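Bedroom gallery: blankets, bedding and the great September sort-out

September 6, 2023

So I said I'd put up some bedroom photos once I'd got to grips with the blanket situation, and I've finally done it (sort of!). If you've been reading for a while you'll know the bedroom is the room that gets everything the rest of the flat doesn't want. Bags, spare throws, the jumper I might wear again tomorrow. When we moved to Burnomport I swore it would be the calm room, and it has been calm for maybe two weeks out of the whole time.

Anyway, the plan was simple. Strip off whatever had landed on the bed, shake it, fold it, and decide what stays out for autumn and what goes back in the cupboard until January. I got 11 things into the "put away" pile before I ran out of steam and made toast. Fewer pictures than I meant to put up, I'm afraid, but I'm quite fond of both.

The green one

My favourite bit of fabric in the whole flat, and the one that gets dragged from bed to sofa and back again. I love how the orange in it warms up all the blue-grey on the bed. I'd never have picked those colours to go together in a shop, but there you go, they ended up in the same room and I got used to them and now I'd miss it. It did need a proper shake, and it's a slippery thing to fold on your own!
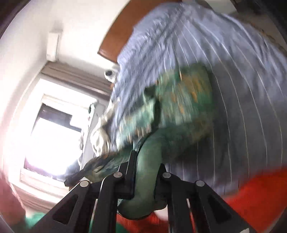

Mirela wrote in to say she has given up folding throws altogether and just rolls them, tightly, from the short end, then stands them upright in a deep drawer so she can see every one of them. She reckons the creases are far fewer and it takes half the time. I've tried it with two of mine since and she may have converted me, although my drawers are shallow and the rolls do tend to spring open when I'm not looking. Someone else suggested tying them with old ribbon. I've got loads of ribbon, so watch this space.

While we're on storage, a few of you asked about the under-bed boxes I mentioned last time. They're the Usteck ones, the long flat kind with a zip. I paid 2000 for the pair, and they hold much more than I expected if you squash the air out first. The 3000 set is bigger but it wouldn't go under our bed frame, and I only found that out after carrying it all the way home. Measure first! I did get my money back, minus a bus fare and some dignity.

I also had a little go with the lavender sachets from Dvorak. They were 100 each and they smell lovely on day one and of nothing much by day ten, so I've gone back to a bar of soap in the cupboard, same as my gran did.

Stripes, checks and a bit of fleece

The bed itself, with the cream fleece pushed up towards one side and the green fabric on the move again. I'm very happy with this duvet cover. It's a blue-grey check with dark navy stripes one way and fainter white and tan lines the other, and it goes with the orangey wood of the headboard far better than the plain white one I used to have, which showed every single crumb (see toast, above). The fleece is the one I reach for first when the evenings turn, so it's staying out. Yes, the duvet is a bit wrinkled. I don't iron bedding and I'm not about to start.

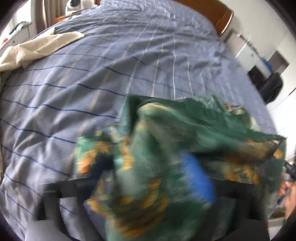
Still on the list

The cupboard shelf, mainly. I pulled everything out and then put most of it back in a slightly different order, so I can't really call that done. There's also a Wemura wool blanket that needs a careful hand wash, and I keep putting it off because it takes forever to dry and I've only got the one airer. If anyone has a good way of drying wool flat in a small flat, please leave it in the comments, I'd be so grateful.

I'll add more pictures when the winter bedding comes out, and I still want to sort out the curtains. They're beige and they're fine, but I've been eyeing up something darker for the mornings.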